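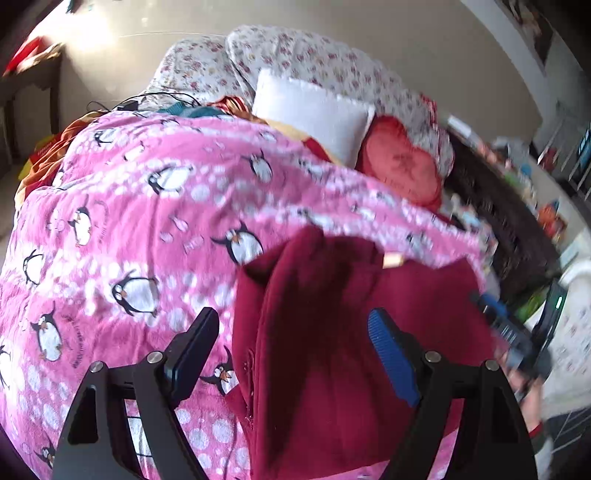 Mein Bett am Montagvormittag, mit Pinguindecke und dunkelrotem Fleecestück

Am Wochenende habe ich die Wintersachen sortiert. Eigentlich macht man das im April, ich weiß. Bei mir ist es Ende Juni geworden, weil es hier in Stulport bis vor zwei Wochen am Abend noch recht kühl war und ich die warmen Sachen immer wieder gebraucht habe.

Ich sortiere immer auf dem Bett. Meine Mutter hat das auch so gemacht, und sie hat gesagt: Wer schlafen will, muss vorher fertig werden. Bei mir funktioniert das leider nur halb. Gestern um elf Uhr abends habe ich alles auf den Sessel gelegt und heute früh wieder zurück auf das Bett.

Das dunkelrote Stück ist aus Fleece. Ich habe es im ersten Oktober nach meinem Umzug gekauft, bei Fora, und es war damals für mich ziemlich teuer. Inzwischen ist es stellenweise dünn. Jessie Baird, meine Nachbarin, meint, ich soll es endlich weggeben. Aber es ist noch warm, und im Keller zieht man sowieso nichts Schönes an. Es bleibt also.

Die rosa Decke mit den Pinguinen ist ein Geschenk von meiner Nichte. Sie war neun Jahre alt und hat sie selbst ausgesucht. Für eine erwachsene Frau ist das Muster vielleicht etwas komisch, doch ich mag sie sehr gern. Wie wäscht man so etwas richtig? Ich nehme 30 Grad, wenig Waschmittel und keinen Weichspüler. Im Trockner war sie einmal, danach hat sie sich härter angefühlt, und jetzt hänge ich sie lieber auf den Balkon.

Die geblümte Bettdecke bleibt auch im Sommer, nachts habe ich schnell kalte Füße. Das runde rote Kissen brauche ich zum Lesen im Rücken.

Zwei Taschen sind schon gepackt und gehen am Donnerstag zu Jessie, die sie mit dem Auto mitnimmt. Die Kabel muss ich noch auseinandermachen.

Negin Rezaei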